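Rulomport Forum > Working practice > House rules for hand-held gripper recording, second draft

Bảo Nông
Hello all, and thank you for being so patient with me over the first draft, which I know was far too long and had the glove rule in it twice. I've been back through everyone's comments from September and boiled the thing down to a page that I hope a new person could read over a cup of tea before picking up a gripper. It only covers recording in ordinary rooms at home, with two people or two hands working over a bed or a table. Anything with a motor in it belongs in the other document!

The bit I've rewritten most is the part on setting out food. We do such a lot of fruit and veg now (I've had carrots rolling about in my car for weeks) and everyone seems to lay it out in their own way, so I'd like us to agree on something.
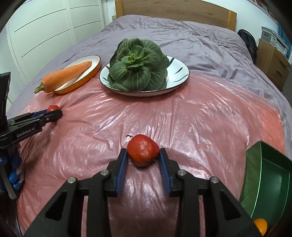
So, the draft as it stands. Open both grippers fully before you start the clip and open them fully again before you stop. Come in slowly for the last stretch, and close on fruit only until it lifts. Wipe the pads whenever you change from one kind of food to another. Write down the name of each item from the shared list before you begin, and if it isn't on the list, ask, please don't make up a new one. Fruit that has gone soft comes out. Keep one hand well clear while the other is closing. And rule 7, which I expect you'll all shout at me for: if you drop something, keep recording, pick it up again and leave the clip in.

vastlow_annie
Lovely work Bảo, much easier to follow than the last one. I'm happy with nearly all of it but I do want to grumble about rule 7. When we sent our batch of 900 clips over to Tretaden they spent ages weeding out the fumbles, and I felt rotten because half of them were mine. If a drop is just me being clumsy after lunch, what is anybody meant to learn from it?

Bảo Nông
I do see that, Annie, and please don't feel rotten. My thinking is that a drop followed by a good second try shows how to put a mistake right, and we have very little of that. What I'd be glad to lose is the drop where the person gives up and laughs and the clip just stops. Perhaps the rule should say that the second try has to be in there or the clip is marked as unfinished. Marked, mind you, and still kept. I'd rather have the people downstream decide than have each of us quietly tidying our own work, as we'd all tidy differently.

The other thing I wanted to ask about is how far we move things between clips. I've been leaving the plates where they are and shuffling the loose pieces, and I like to have a few of the same sort in reach so that the person has to choose one.
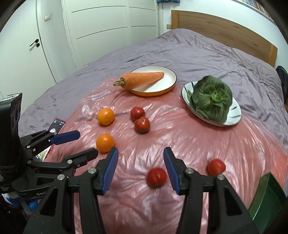 Lục
I disagree with leaving the plates, sorry. If they stay put for a whole session then everything learned about plates will be about plates at the far side of a bed. I went through a set of 3000 clips last winter and you could have guessed where the crockery was with your eyes shut. Move everything, every few clips, plates and all. It's a nuisance but it takes less time than you'd think.

pennyfarthing
Could I put in a word for slow people? I share a small room, my knees are bad, and if I have to relay the whole bed every few clips I'll do half as many. Turning a plate or swapping what's on it seems a fair halfway house to me.

Lục
Fair enough, I hadn't thought of knees. Swapping the food between plates would help. I'd still like a proper rearrangement at least once in a session, and I'd like that written down as a must and the rest as advice.

Bảo Nông
That sounds like a rule to me, thank you both. One full rearrangement in every session, and small changes in between as you're able. I'll put Penny's wording in, as it's kinder than mine.

While I'm here I'll add a line on where to put finished pieces, which the draft forgot altogether. If you're using a tray, say so in the notes, and set it down somewhere the gripper can get to without you leaning across the other person.

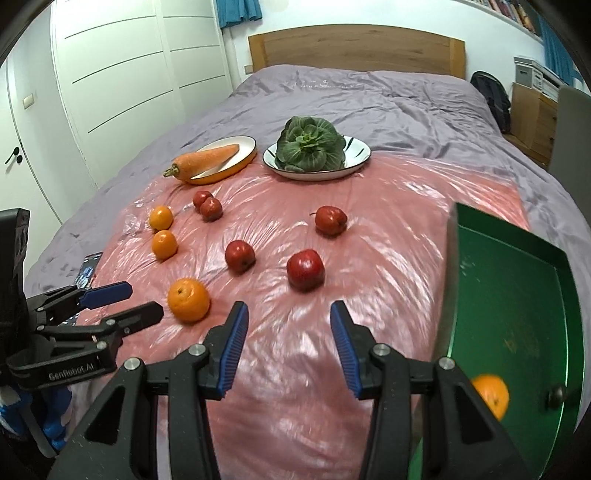 On names, I'm still finding "orange" used for anything orange and round, and mandarins deserve better. The shared list has both. I know it's fiddly when you're getting into a rhythm, but clip 1277 in my own lot says "orange" for a carrot and I've only myself to blame for that one.

vastlow_annie
Ha, that's cheered me up no end. All right, I'll withdraw my grumble if the "unfinished" mark goes in, and if it's one tick and not another box to type in.

Bảo Nông
One tick, I promise. I'll put the third draft up here tomorrow evening, so do shout if there's anything about gloves you still want changed.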